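Print this page | E-mail this page

Plisteck Twin-Arm Bench Package

Stock code 1811. Sold by Hivley, equipment for small kitchens, canteens and teaching labs.

We list this one with some hesitation, and the notes below are longer than our usual product text. Freya Pilkington buys for our equipment side and has spent more time with the package than anyone else here. Her view, which we share, is that it does some jobs well, does others slowly, and costs more to own than the quote suggests. If you are putting together a budget, read the whole page before you call.

What you get

Two arms, two two-finger grippers, a controller, the cables, and a license for the teaching software. The arms can be ordered as a pair or one at a time, but the discount only applies to the pair. Both grippers are the standard Plisteck type with narrow fingers. Softer fingertips are sold separately, and we think they should be in the box.

What you don't get

A table. Guarding, if your site asks for it. Anyone to set it up. Plisteck calls the package "ready to work," and what that means in practice is that it powers on. You will need a sturdy top that doesn't rock, power close by, and enough clear floor for a person to stand at the front and another to reach the controller without leaning across.

Budget for these as well:

Mounting plates, one per arm. They are drilled for Plisteck bases only.
Spare gripper fingers. Ours came back scuffed after the first month of trials.
Cable clips and sleeves. The gripper cables run on the outside of the arm and they do catch.
Setup time. Plan on two full days with someone who has done it before, longer with someone who hasn't.
The software license, which renews every February whether or not you bought in January. Ask us to time the order.

The numbers, and what we make of them

Plisteck's brochure says the pair will handle up to 478 dishes in a shift. We would not plan on that figure. It assumes one size of plate, always stacked the same way, always in the same place, and a worker feeding the stack. Very few kitchens look like that. Bring in a second plate size, or a mug with a small handle, and the pace drops. Ask Plisteck how the figure was measured. We did, and got a second copy of the brochure.

In our own trials at the Ciobanu canteen the arms got 70 plates into racks over a Saturday lunch. That was with a person standing by the whole time. A teenager on summer wages would have beaten it easily and wiped the counter too. The canteen manager, Ovidiu Coman, was polite about it. He has asked to see the package again next year and has not asked for a price.

Warranty is 8 months on the grippers and longer on the arms. The grippers are the part that wears, so read that line twice.

Who should think about it

Teaching labs, mostly. If you need students to set up tasks with ordinary objects and see how two arms share a table, it's a fair buy. The arms are quiet, the teaching software is easy to pick up, and the stop button is where your hand expects it to be. Research groups working on household tasks have bought it from us and come back for spares, and we take that as a good sign, mostly.

A kitchen hoping to cut its wage bill should wait. We have turned down two such orders already and expect to turn down more.

Choosing a work surface and test items

Don't buy a special bench until you have tried the arms on one you own. Mark out where both arms can reach, then keep the task inside that area. Buyers tend to measure the reach of each arm and add the two together, but the useful part is where they overlap, and it is smaller than you'd like. A plate picked up on one side and racked on the other has to pass through it.

Test with your own dishes. A plain wooden rack with slanted pegs is a harder test than the wire racks in the Plisteck demo, and a better one. Use plates of more than one color and size, and leave a few other things on the table, a mug or a spoon in a cup, as there would be on any working day.
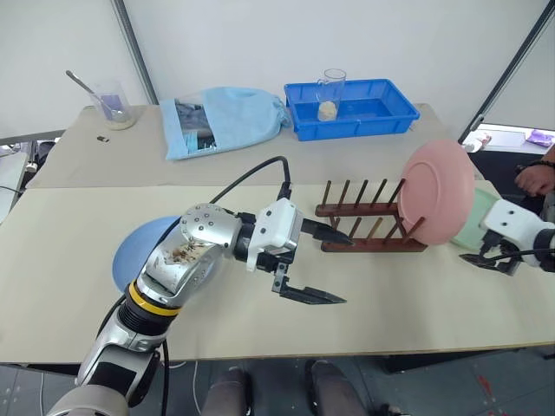
Run the same job many times before you decide. A single good run tells you very little, and a salesman will always have one to show you. Write down every time a person has to step in, even for a nudge, and put a wage against those minutes. Buyers leave that line out of the spreadsheet and then wonder where the savings went.

Compared with the Grirketti single arm

The Grirketti is cheaper, simpler and less impressive to visitors. For moving one thing at a time from one spot to another we still recommend it over the Plisteck pair. It can't hold a rack steady while it loads, so if your task needs that, the pair is the only one of the two we'd quote for.

Trial before you buy

We will hire you the package for a month and take the hire fee off the price if you keep it. Delivery is extra. Please measure your doorways first, as the crate is wider than it looks in the catalog.

3 comments | 8 shares

Contact Hivley equipment sales | Copyright Hivley | Back to top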